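Updated June 22, 2021

# Contractor Payroll Records and Wage Reviews: Frequently Asked Questions

The Heltimov Office of Contract Oversight reviews payroll records kept by firms that perform service work for public agencies. These answers are meant for contractors, subcontractors, and their employees. They do not replace the terms of any contract, and where the two differ, the contract governs.

## General

### Which contracts are covered?

Coverage extends to every service contract signed or renewed under the Heltimov wage rules, including cleaning, grounds, security, food service, and records handling. Supply contracts are not covered unless the supplier also places workers at a public site. A firm that holds both kinds of contract must keep separate payroll records for each.

### Are subcontractors subject to the same rules?

Yes. The prime contractor is responsible for passing the wage terms down in writing and for keeping a signed copy. In the last review cycle, the office examined 153 contracts and found that 77 of them lacked at least one signed subcontractor form. Most of these gaps were closed during the review, but a missing form is still recorded as a finding.

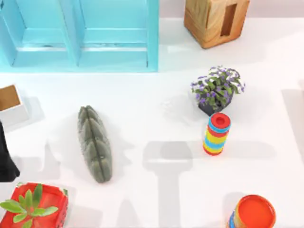
## Keeping and Sending Records

### What must a payroll record show?

Each record must show the worker's name, job class, hourly rate, hours worked each day, overtime, deductions, and net pay. If fringe benefits are paid in cash, the amount must appear on its own line. Totals alone are not accepted.

### How are records submitted?

Records are submitted through Clelleo, the office's filing portal. Firms that used the earlier Quan system may still view their old filings there, but may not add to them. Paper records are accepted only from firms that have been granted a written exception - requests should be sent to the contract officer before the first payroll of the contract period.

### What if a filing contains an error?

File a corrected record under the original payroll number and mark it as amended. Do not delete the first filing. The office needs both versions to see what changed, and a deleted filing is treated as missing until it is restored.

A short note should be attached stating the pay period, the workers affected, and whether any back pay is owed. If back pay is owed, proof of payment must follow once the payment has been made.

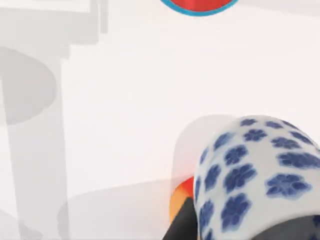
**How long must payroll records be kept?**

Records must be kept for eight years after final payment on the contract. If a review or appeal is open at the end of that period, they must be kept until the matter is closed.

## Reviews and Findings

### How does the office choose contracts for review?

Some are chosen by risk, based on contract value, past findings, and worker complaints. Others are drawn at random. Selection does not mean that the office believes a violation has occurred, and firms should not describe it that way to employees or bidders.

### What happens during a site visit?

A reviewer confirms that the wage notice is posted, speaks with workers in private, and compares their statements with the payroll on file. Supervisors may not sit in on interviews or ask workers afterward what was said. Workers must be paid their normal rate for interview time.

### Can a firm dispute a finding?

A written response may be filed after the draft report is issued. It should identify each disputed finding by number and include the records that support the firm's position. General objections are placed in the file but do not lead to a change in the report.

If the finding stands, the firm may ask for a hearing. Payments to workers that are not in dispute must go forward in the meantime.

### Must back pay be paid in full?

Yes. The firm must pay 100 percent of the wages found to be owed, including to workers who have since left. When a former worker cannot be located, the money is sent to the office and held in that person's name.
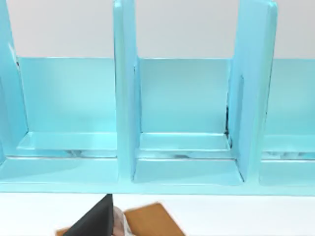
Flison wrote during the public comment period that small firms have trouble tracing former workers and asked that the office accept a last known mailing address as proof of effort. The office has adopted this in part. A returned letter will be accepted as one step, together with a phone call or e-mail where the firm has that information on file.

### Are workers protected if they file a complaint?

A contractor may not fire, demote, reschedule, or otherwise punish a worker for filing a complaint or speaking with a reviewer. Complaints may be filed without a name, although the office may then be unable to report back on the result.

### When do the revised forms take effect?

The revised forms must be used for all pay periods that begin in October or later. Earlier pay periods should be filed on the current forms, even when the filing itself is late or amended.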